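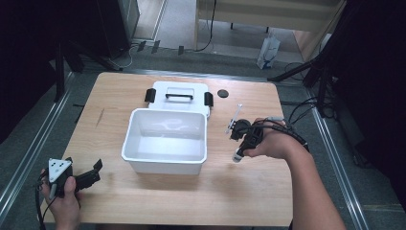

Rereading the Orkthorpe westerns

I finished the last of the Orkthorpe comics on Wednesday. There are 13 issues and I had read maybe half of them as a kid, out of order, with covers missing. My set came from a dealer called Farach, who wanted 11 dollars apiece for the worn copies and a lot more for the first two.

The series follows a deputy named Hinrichs who quits his job after a bad hanging and rides north to Orkthorpe, a mining town that is running out of silver. Every issue has one main story and a short backup. The main stories are better than I remembered. The backups are mostly filler, apart from the one about the mule.

Manolis Psarras drew the first seven. His horses are heavy and a little stiff, but he was good with weather, and the flood in issue four still looks great on that cheap paper. Decha Kaewkla took over with issue eight and the change is hard to miss. The faces get thinner, the panels get bigger, and Hinrichs loses his mustache between one page and the next. A letter in issue ten complains about it. The editor's reply says he shaved.

The plot problem is the money. In issue three the stolen payroll is $1,280. By issue nine it is $835 and no one in the story has spent any of it. I went back through looking for a line I had missed – there isn't one.

Issue 13 ends with Hinrichs on the road to Nedska with two men behind him, and a caption telling readers to come back next month. The book was canceled. I would still like to know who the second rider is, as he has the same hat as the banker from issue five.

I'm starting on the war titles next, probably in April.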